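COMPUTER HARDWARE SERVICING
Course handout, Unit 9: Opening and stripping a desktop computer
Prepared by Aiguo Wan and Deming Luo, Midgate Technical Center
Revised 11/09/2023

9.1 Scope

Unit 9 covers opening a business desktop, identifying the main assemblies, and removing the storage drives and expansion cards. Removal of the processor and its heat sink is held over to Unit 10. Students who missed the static control session must complete it before touching an open machine.

The machines on the benches come from the Foster and Lidside office clearances. They are not all the same model, and the catches, brackets and screw positions differ from one to the next. Where the notes and the machine disagree, look up the service manual in the bench folder.

9.2 Before opening

Shut the machine down from the operating system. Switch off at the wall, pull the power cord, then disconnect everything else from the back panel. Press the power button once and hold it for a few seconds to discharge what remains in the supply. Standby voltage is present on the board whenever the cord is connected, whether or not the machine is running.

Clip the wrist strap to bare metal on the chassis. Painted surfaces do not make a reliable contact.

Write the asset number on the job sheet. Machines 866 and 2117 have had their stickers replaced and should be checked against the serial number as well.

9.3 Side panel

Business desktops generally use one of three arrangements: thumbscrews at the rear edge, a sliding latch, or a lift handle on the panel itself. Release the catch, slide or tilt the panel away, and lift it clear of the lower lip. A panel that binds has usually been lifted at one end before the other has cleared. Put it back and start again; forcing it bends the lip, and a bent lip will not seat properly on reassembly.

Keep the panel upright or flat where it cannot fall across the open chassis.

9.4 Identifying the assemblies

Name each assembly aloud to your bench partner before removing anything. Begin with the power supply. It is a closed metal box carrying a regulatory label, and it is treated in this course as a sealed unit. Capacitors inside can hold a dangerous charge long after the cord is out. Do not remove its cover for any reason. 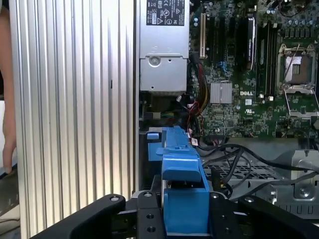

From the supply, follow each cable bundle to its far end. The main board connector is the widest, with a locking clip on one side. The processor feed is separate and smaller. Drive power leads run to the bays. Note the route of each bundle on the job sheet, including any retaining clips it passes through — most reassembly faults in this unit are cables left outside their clips and pinched by the panel.

On the motherboard, locate the expansion slots and the memory slots. Expansion slots take cards whose brackets line up with openings in the back panel. Memory slots have a latch at one or both ends. Slot color is chosen by the board maker and does not by itself identify the slot type. Go by length, key position and the marking printed on the board.

9.5 Colored touch points

Many manufacturers mold release tabs and carriers in a distinct color to show which parts are meant to be handled during service. Blue is common. The color tells you that a part moves; it does not tell you which way. Look for an arrow, a hinge or a slot before applying pressure.

Plastic tabs get brittle with age. Push with the pad of the thumb, close to the hinge, and stop if the part flexes without traveling.

9.6 Removing a drive

1. Unplug the data cable at the drive end. Pull on the connector body, never on the cable.
2. Unplug the power lead the same way.
3. Release the carrier or bracket and draw the drive straight out.
4. Label the drive with the asset number and place it in an antistatic bag.

Carriers without screws grip the drive by pins in the side holes. Spread one side of the carrier just far enough to free the pins. Return the empty carrier to the chassis.

9.7 Removing an expansion card

Open the retaining bar or take out the bracket screw. Check for a latch at the inner end of the slot and release it. Hold the card by its edges and lift it evenly. Do not rock it end to end.

9.8 Assessment

Unit 9 is marked on the job sheet and on one observed strip and rebuild. The pass mark is 70. A machine that fails to start after rebuild may be corrected once within the session, provided the fault is found by inspection and recorded.

Reading for Unit 10: Younis bench guide, sections on heat sinks and thermal compound.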